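### 3.2 Cell layout and maintenance of the hand

The Plurik cell was built at the Menmont site as a tabletop station for one arm and one five-position hand controller. All trials reported in Section 4 were run on this cell, with the same arm, controller and table throughout. We give the setup in some detail, as early tests showed that small changes in the wrist joint and cable routing had a larger effect on grasp error than changes to the planner.

**Work surface.** The table is covered over most of its middle by a thick square cushion. A stiff surface had been used in the first version of the cell, and contact with it during low approaches loaded the finger joints enough to shift their zero positions. With the cushion in place, the controller tolerates a downward overshoot of up to 4 mm before the torque limit is reached. The cushion has one drawback: its height changes slightly with use. Surface height is therefore measured again at the start of each session and written to the cell file. The tray is treated as a separate body in the planner, with its own height and rim clearance.

**Wrist and cabling.** The hand is attached to the arm through a metal ring at the wrist. The ring is the only part removed in routine service. Power and signal cables run in an arch over the joint behind it, with enough slack for the full range of wrist roll. In the first month the cables were tied close to the joint, and signal dropouts were logged whenever roll passed a set angle. Freeing them removed the dropouts. The slack must stay on the upper side – if it falls below the joint it can catch on the lower link.

**Routine service.** The hand is serviced after every 30 hours of powered time. The arm is moved to its service pose over the cushion, the brakes are set, and the finger joints are driven one at a time through their range at low speed. Joint current is recorded and compared with the reference curve stored by the Safavi logging tool. A joint that exceeds its reference by more than 20 percent is cleaned and run again. If the second curve is also high, the finger module is replaced and the joint is zeroed before the hand goes back into use.

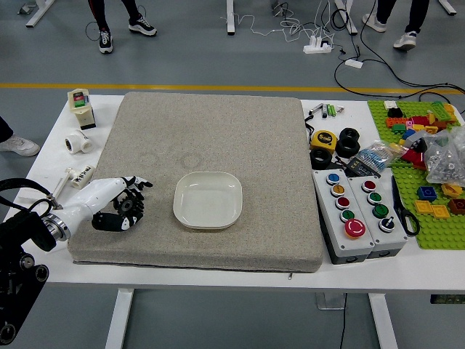 Zeroing follows the method used on the Jistitz arm, with one change. The fingers are zeroed against a fixture held in the palm, and the thumb is zeroed last, with the other fingers extended. Doing the thumb first gave an offset that depended on how far the index finger was bent, and we could not correct for it in software.

*Figure 3. The Plurik cell with the hand over the cushion, pointing toward the tray.*

Over the full study the cell completed 1,819 grasp cycles. Two finger modules were replaced, both for high joint current, and the wrist ring was retightened once. Objects at the sides of the table are kept outside the planned workspace, and the planner rejects any path that crosses the cushion edge below the clearance height. Drift in the index joint between services stayed below the resolution of the encoder, so no correction was applied to the data in Section 4.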